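From: Palesa Zwane
To: Kolutstead home brewing and ferments list
Date: 2024-04-24
Subject: Re: Second ferment going flat in the cool room

Drinar wrote:
> I moved my kombucha to the back room in April when the kitchen got
> repainted, and the last two batches have no fizz at all. Same tea,
> same sugar, same starter. First ferment takes longer but tastes right
> in the end. I bottle it with a bit of ginger and leave it 3 days like
> I always did. Should I be adding more sugar when I bottle? Stodinitz
> told me to use a new culture but I would like to keep this one.
> The room is at 59 in the mornings.

Drinar,

I would keep the culture. If the first ferment still turns sour and grows a new layer on top, it is working. 59 is your problem. Mine slows down a lot at that temperature, and three days in the bottle is too short for it.

I had the same thing when I lived on Baloyi Street. The pantry there was on the north side and I lost most of a winter to flat bottles before I put a thermometer on the shelf. What I do now is leave the bottles out for 9 days when the house is cool, and I go back to three or four when it warms up. I open one test bottle over the sink partway through and write the result on a piece of masking tape.

On sugar, I would leave it alone for now. If you add more and then the weather turns, you can end up with too much pressure, and I have cleaned that off a ceiling once already. Change the time first. If two batches in a row are still weak after that, add half a teaspoon per bottle and see.
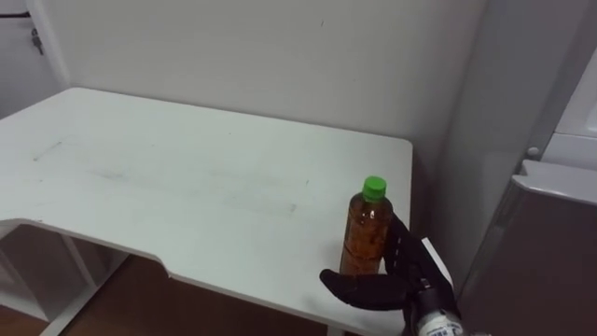
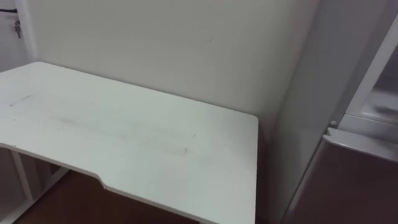
How much space should be left at the top of the bottle?

I leave an inch, or a little more if there is fruit in it. Ginger alone doesn't need extra room.

A few other things, in no special order.

Stir the jar before you bottle. The yeast settles at the bottom, and if you ladle from the top you get bottles that taste fine and never do anything. I missed this for a long time. You said you switched to ladling when you got the wider jar, so it could be part of it.

Check your seals too. Swing-top gaskets get stiff, and mine last two years at best. Fill one with warm water, close it, turn it over and leave it on a paper towel. Screw caps are fine if they close tight, but I don't reuse the thin ones that come on water bottles.

If you have a heat mat, put it against the side of the jar and not under it. I used one under the jar for a while and the batches came out yeasty. A closed cupboard near the fridge works almost as well – mine stays a few degrees above the rest of the kitchen and costs nothing.

For the ginger, grate it and leave the skin on if it is clean. I get more fizz from grated than from slices.

I have spare starter in the fridge if yours does give up. It is from black tea, so give it a batch or two to settle if you are still on green. I can leave a jar on the porch any evening after six. Please bring back the lid this time, the size is hard to find.

Palesa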